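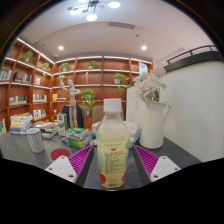 Ostel 500 Screw Cap Bottle, clear, with white cap

Product group: Drinks packaging / Bottles / Cold fill
Supplied by: Skenen Packaging
Availability: in stock, dispatched from the Arkau warehouse

The Ostel 500 is a single-serve bottle for still juices, cordials and flavoured water. It is blown from clear PET and supplied empty, with caps packed separately. The wall is thickest at the shoulder and base, where most of the load falls when filled cases are stacked. The label panel is straight-sided and takes a wrap-round or sleeve label.

Specification

Nominal capacity: 500 ml
Material, bottle: PET, clear
Material, cap: HDPE, white, ribbed grip
Empty weight, without cap: 24 g
Filling temperature: 5 to 31 °C
Closure: screw cap with tamper band
Label types: paper wrap, clear film wrap, shrink sleeve
Suitable for: still drinks only

The bottle must not be used for carbonated drinks. The base is not shaped to hold pressure and will bulge, after which the bottle will not stand straight. For sparkling products see the Ostel 500 C, which has a petal base and a different neck. Caps are not interchangeable between the two.

Filling

Rinse bottles with filtered air or clean water before use. Fill to the line moulded on the inside of the shoulder. Overfilling leaves no room for the contents to expand in a warm van and is the usual cause of weeping caps. Wipe the thread dry before the cap goes on. Juice left on the thread dries to a sticky film, and customers then find the cap hard to turn.

Caps can be fitted by hand or by machine. When fitting by hand, turn until the band clicks over the bead and then stop. Further turning stretches the band and it may break early.

Hot filling is outside the specification. Producers who pasteurise should do so before filling and cool the juice to within the stated range.

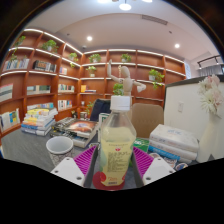

Can I put the filled bottles in a freezer?
Freezing is not recommended, as the contents expand and can split the base or push the cap off its thread.

Labels

Clear film suits pale juices such as apple, pear and white grape, where the colour of the drink forms the background to the print. Small text in a dark ink should be checked against a filled bottle before the full run is ordered. A proof viewed on white paper gives a poor idea of the contrast. Palaniappan Labels holds the drawing for the label panel and can print to it directly; quote the bottle name when ordering.

Shrink sleeves may run the full height of the body. Leave the tamper band uncovered unless the sleeve is perforated at that point.

Storage

Keep empty bottles in their original bags, closed, away from sunlight and strong smells. PET picks up odour from diesel, paint and spices. Do not stack pallets of empties more than two high. Caps should be brought indoors the day before use in winter, as cold caps are stiff and the bands crack.

Ordering

Bottles are sold by the bag or by the pallet. Caps are sold by the box, and the box quantity does not match the bag quantity, so check both lines of the order. Samples are sent free of charge to trade addresses. Orders for July should be placed early.

Technical questions: Faustino Chávez, bottle sales desk.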